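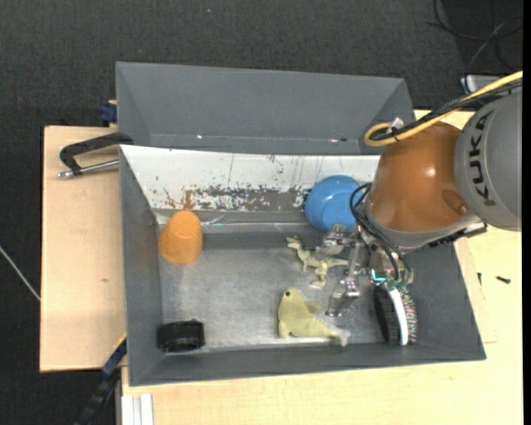

Makers & Machines > Interviews > Picking

Tagged: bin picking, starter kits, small labs

Vira Hordiienko had been using the Lernex picking kit for five weeks when I called her, and she started talking before I got to my first question. "I've wanted to tell somebody about the cup!" she said. The cup is orange, it sits upside down in a gray bin with a toy dinosaur, a toy seal and a blue bowl, and for most of January her arm could not get hold of it.

She runs the teaching lab at Trelwood, where the kit works with a KUKA arm the lab already owned. Lernex sells the software, the training lessons and a bag of objects. You bring the arm and the hand. "That's what sold my boss," she said. "We weren't going to buy a second robot."

The base license is $2000, and the object bag is another $297. I asked if the bag was worth it, given that most labs have a drawer of junk. She laughed. "Use the drawer! We mixed ours in from day one. But the soft shapes in the bag are great, and my students fight over who gets to set up the dinosaur."

Her student Kha Doãn joined us halfway through and had the numbers. He logged over 600 grasp attempts in the first month and liked that the kit saves every miss with a short note on what the fingers were doing. "You read ten of those and you start to see it," he said. "We were coming in too steep on anything near the wall."

Setup took two afternoons, one of them lost to a calibration step that the manual puts in the wrong chapter. Thịnh Diệp at Lernex told me by email that a corrected manual is due in March. Kha would also like a faster way to reset after a bad grasp. Right now it's four menus deep.

Would Vira buy it again? "Oh, yes. I have people staying late to watch a robot reach for a seal." They're trying two bins next, and she wants the Fastham group to come over and bring their worst objects.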